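Break Room and Pantry Check, Sidport Office, 2nd floor
Checked by: Archana Dwivedi
With: Uwe Kasten
Month: August

1. Refrigerator
Temperature OK at both readings. Door seal is split near the lower hinge. Uwe has the part number.

2. Outlets and cords
Kettle and toaster are on separate outlets. Extension cord behind the microwave removed. Please don't put it back.

3. Shared snacks
Packets sealed, no crumbs on the shelf, no sign of pests. Two boxes of crackers past date, thrown out. Items with foreign labels are fine to share, but anyone with an allergy needs an ingredient list in English. Annelore Harms will print one and tape it inside the cupboard door.

A chocolate sandwich cookie packet with a Russian label is one that needs a line on the list.

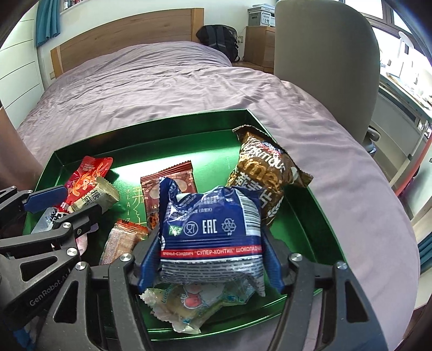 4. Fire extinguisher
Tag current, pin in place. Mounted 27 inches from the stove, which is too close. Move it next to the door.

5. Floor and exits
Mat by the sink curls at one corner. Replace. Exit path clear at 33 inches, at the narrowest point by the recycling bins. Move the bins to the hall.

Open items go to Rosemarie Wunderlich. Recheck in 12 days.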